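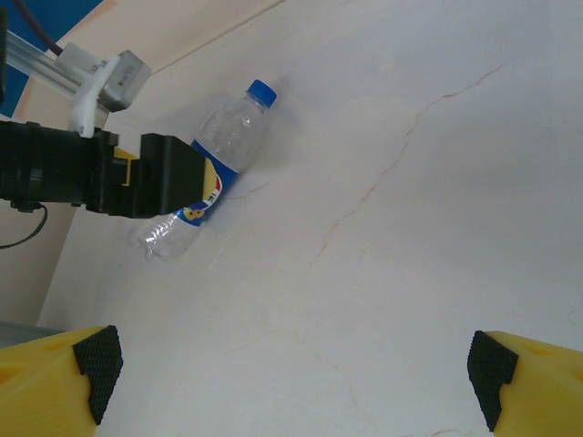 Do you need to soak red lentils before you make dal? Skip it. Rinse them until the water is mostly clear and put them straight in the pot.

14 replies · 62 likes

I use 300 grams of lentils for four people, with leftovers for one lunch. Add 600 ml of water to start. You will probably add more later. Keep the kettle handy.

Turmeric goes in with the lentils. Salt goes in at the end. My uncle salts his at the start and it tastes fine, so do what you like there.

3 replies · 21 likes

Skim the foam off in the first few minutes. After that, low heat, lid half on, 25 minutes. Stir the bottom now and then or it sticks.

While that cooks, heat oil in a small pan. Cumin seeds first. When they darken, sliced garlic, then one dried chili broken in half. Take it off the heat before the garlic goes brown.

2 replies · 18 likes

Pour the oil over the dal and put the lid back on for five minutes. Chopped cilantro and half a lemon after that.

Someone asked about coconut milk. I add half a can in December when I want it heavier. Use less water if you do, 300 ml at first, and top up from there.

5 replies · 30 likes

It gets very thick in the fridge. Loosen it with hot water when you reheat it and check the salt again. It also freezes well in flat bags.

Next up is the spinach version. I still have to work out when the spinach goes in. Last time I put it in too early and it turned gray.

1 reply · 9 likes

Search posts Go

© Omprakash Yadav · Contact · Back to top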